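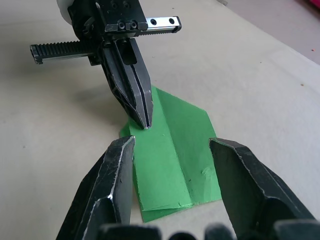
Green paper, folded, on the table.

The Ferry Office

Marina Nikolaidis came back to Trorkura in October to sell her father's house. She took the morning bus from Trisville, which let her off at the bottom of the hill with one suitcase and a bag of groceries. The man at the agency had told her there was nothing open in the village after the summer. He was wrong about that, but she had already carried the groceries.

The house was number 11. The key was under the flowerpot, where it had been when she was a child. Inside, it smelled of lamp oil and old wool. She opened the windows, put the milk in the refrigerator, and sat down at the kitchen table to make a list of what had to go.

Her father had run the ferry office for most of his life. He sold tickets, wrote down the names of the passengers, and rang the bell when the boat was ready to leave. The tickets were green for going and white for coming back. When the season was over he brought the unsold ones home in a shoebox, and Marina was allowed to do what she liked with them. She made boats, mostly. She set them in the rain barrel behind the house and watched them until the paper went soft and they leaned over.

She found the shoebox on the second day, on top of the wardrobe. There were no tickets in it. There was a ledger with a cloth spine, and a letter from a man named Manolakis.

The letter was short. Manolakis thanked her father for the loan and said he would pay back the 2000 before spring. He did not say what the money was for. There was no year on it. The ledger had a line for the loan, on page 213, and after that her father had gone on writing down the price of fuel and rope as if nothing had happened. She turned every page to the end. The money had not come back, or if it had, he had not written it down. He wrote everything down.

She knew the name. Manolakis had the boatyard past the church. She remembered a big man with a bad knee who gave her wood shavings in a paper cone, and she remembered that at some point her father stopped walking that way to the harbor and took the longer road instead. She had never asked about it. She was nine or ten, and the longer road went past the bakery.

In the afternoon she walked to the boatyard. The gate was open. A young man was scraping the bottom of a blue rowboat, and he stopped when he saw her.

"I'm looking for Mr. Manolakis," she said.

"Which one?"

"The old one, I suppose."

"My grandfather's been dead six years," he said. "My mother's inside. I'm Arnau."

It wasn't a name from the village. He must have seen her think so, for he told her his father was from Spain and had come to fix an engine.

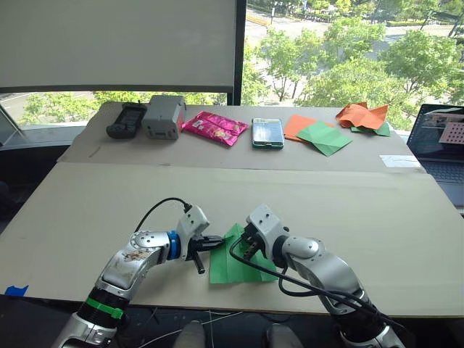 His mother was in the office doing the bills. She was a small woman in a man's sweater. She looked at Marina for a while and said, "You're the ticket man's girl." Then she cleared a chair.

Marina put the letter on the desk. She had planned to say something first, but the walk had been shorter than she remembered and she hadn't finished working it out. The woman read it, turned it over to see if there was anything on the back, and read it again.

"That's his writing," she said. "It was for my wedding. He told me he'd sold an engine."

"I didn't come for the money."

"What did you come for?"

Marina said she didn't know. She said she was selling the house and had found the letter, and it didn't seem right to throw it out.

The woman got up and filled the kettle. While it boiled she talked about the wedding. There had been 4 musicians from Trisville and two of them had been sick on the boat coming over. Marina's father had been invited and had not come. He had sent a tablecloth. It was still in use, she said, though it had a burn in one corner from an iron.

"They didn't speak after that," she said. "My father said yours was proud. I suppose yours said the same."

"He never said anything."

"Well," the woman said.

They drank the coffee. Outside, the scraping started again. When Marina stood up to go, the woman handed her the letter, and Marina said she should keep it. It went into the drawer with the bills.

It was getting dark by the time she reached the harbor. The ferry office was shut, and there was a machine bolted to the wall now that sold the tickets. She read the winter timetable through the glass. The last boat had gone at five.

She took the longer road home, past the bakery. It was open, so she bought a loaf, though she had bread at the house.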